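Chapter 4
Reading a Brutalist Building

Most students arrive at this chapter with an opinion already in hand. Concrete is ugly, or concrete is honest, and the matter is closed. I would ask you to drop both views, and to be most careful with the second, which has sold a great many coffee-table books.

Take the claim that a brutalist building shows you how it stands up. Sometimes it does. At the Fivarar housing blocks in Fludbridge, it mostly does not. The deep ribs on the street front look as if they carry the floors. The drawings show they carry their own weight and a little rainwater. Adelino Brandão, who surveyed the blocks one June, found 1,151 precast panels and could name a structural job for only 230 of them. The rest are costume.
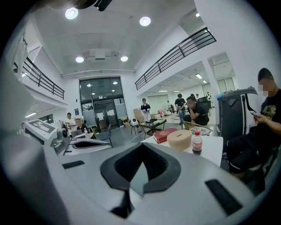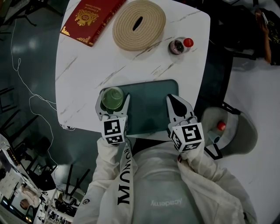
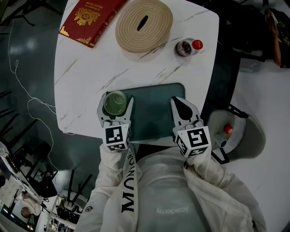 Does that make the blocks a failure? Critics who prize honesty ought to say yes, and few of them do. They tend to move the goalposts and praise the "mood" of the place. A word like that should make you suspicious. Ask what the writer saw, at what hour, and whether they had to carry groceries up the stairs.

The Seixas library, covered later in this chapter, is a harder case. Its walls were meant to house up to 2,000 people in a flood, or so the town was told. I have read the plans and can find no kitchen, no spare water tank, and 10 toilets.

Before reading on, choose a concrete building you can walk to. Write down which parts you believe are holding it up. Keep the list. We will return to it after the section on loads, and you may want to cross a few things out.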